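Clillell's kitchen swap is back, and I've already got my eye on a saucepan

Thursday, December 9, 2021

If you missed the kitchen swap at Clillell in June, you've got another chance before Christmas, and I'd say take it. The Patwary Rooms are opening their doors again this Saturday for a morning of pots, plates and small electricals, all of it given by people round here who are having a clear-out. I popped in yesterday while things were being set out and came away wanting far more than I've got cupboards for.

The idea is the same as last time. You bring something from your kitchen that still has some life in it, you get a token, and you swap the token for something else. If you've got nothing to bring you can buy a token for £2, and the money goes towards the heating in the hall (which needs it – I kept my coat on). June's swap brought in 166 items and nearly all of them went to new homes, apart from a fondue set that has come back for another try.

The small cookware is what I'd head for first. I've been making do with a pan that has no lid since we moved to Brollemano Road, balancing a dinner plate on top every time I do rice, so a decent saucepan with a glass lid is pretty much my dream find. I like to see when the thing is about to boil over!
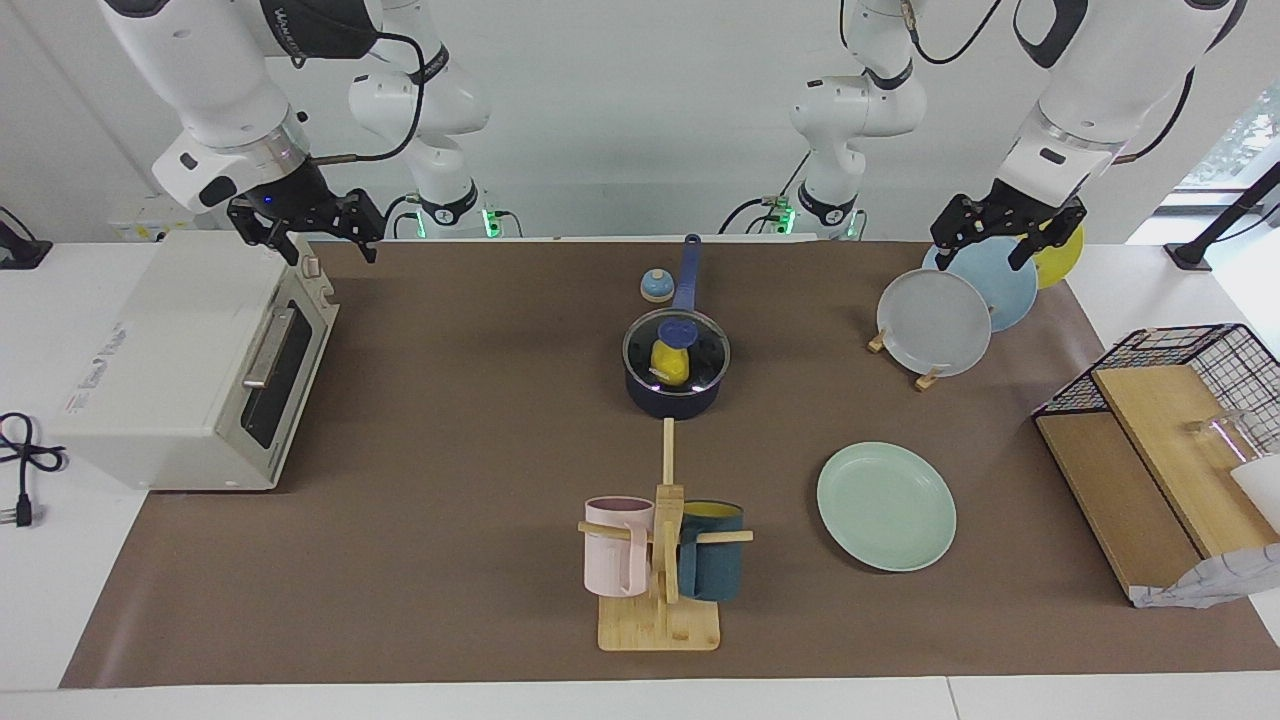
Toaster ovens seem to be what everyone is after, too. My neighbour swears by hers for cheese on toast and jacket potatoes, and I can see the sense in it when there are only one or two of you and the big oven takes an age to warm up. All the electricals will be checked before they go out, so please bring yours in by Friday teatime and make sure the flex and plug come with it. Anything handed in after that will have to wait for the next one.

Plates are welcome in any pattern, and odd ones are fine. Chipped ones aren't, and neither are knives, this time round. Dish holders and racks went very quickly in June, so if yours is sitting in the garage do bring it along.

Ratar, the bakery on the corner, is doing mince pies and tea at the back of the hall. They've promised 500 pies, and I fully intend to have 2 of them before I even look at a saucepan. There'll be a corner for cookery books as well, no token needed, just help yourself.

Doors open at ten and it all packs up at one. Parking is tight so walk if you can, and bring a sturdy bag and some newspaper for wrapping. If you spot somebody dithering over the pan lids, come and say hello – it'll be me.

Contact us | © 2021 Clillell News | Back to top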